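**Lalta** is a side-scrolling action game for a Japanese home console, developed by Ueda and sold outside Japan by Merkell. It is known mainly for its scarcity and for the prices asked for boxed copies. How much of that reputation is earned is open to question, and several claims repeated in collectors' guides have no traceable source.

## Gameplay

The player guides a courier through 14 stages, most of them a single long corridor with a boss at the end. There are 2 weapons, a short blade and a thrown hook, and the hook can also be used to cross gaps. Fan pages often call the hook "physics-based". It isn't. The swing follows a fixed arc, and pressing the button a little late gives the same result as pressing it on time.

A password is given after every second stage. The Merkell version drops the harder difficulty setting and shortens the final boss fight, though its manual still describes both as they were.

## Development

Design is credited to Katsuhiko Sakamoto, whose name appears alone under "plan" in the closing credits. The usual story has him writing the whole game by himself in one winter. The same credits list separate programmers and a sound team, so the story can't be right as told.

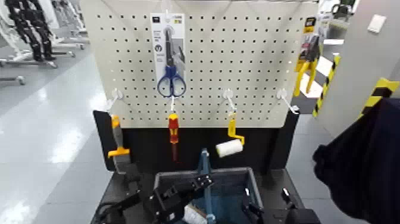 The print run is the claim that matters most to sellers, and it is the weakest. The figure of 3,000 copies first appeared in a price list from the Graverbridge fair, with no source given, and later guides seem to have copied it from there. Part of the trouble is that the Merkell release had no proper box. It came on a hanging card with a clear blister, the sort of packaging still used for a pair of blue-handled scissors on a pegboard hook, and buyers tore it open and threw the card away. Loose cartridges are therefore far more common than complete ones, which says little about how many were made. Serial numbers don't settle it either: the lowest reported is 271, and no one has shown that numbering began at one.

## Reception

Reviews at the time were lukewarm. Most praised the music and complained about slowdown in the later stages. The description "lost classic" came much later, largely from sale listings, and should be read with that in mind.
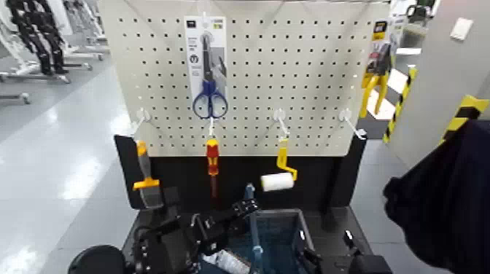 Resealed copies are a known problem. New cards printed from scans tend to have softer lettering on the back and a hanging slot that sits slightly too low – though some genuine cards share the second fault, so it proves nothing alone. Sellers who refuse to show the back of the card are best avoided.

## Later versions

A sequel is mentioned in some lists under the title *Lalta 2*. No screenshots, advert or prototype has surfaced, and the entry may be a mistake for the Merkell version. The original has not been reissued.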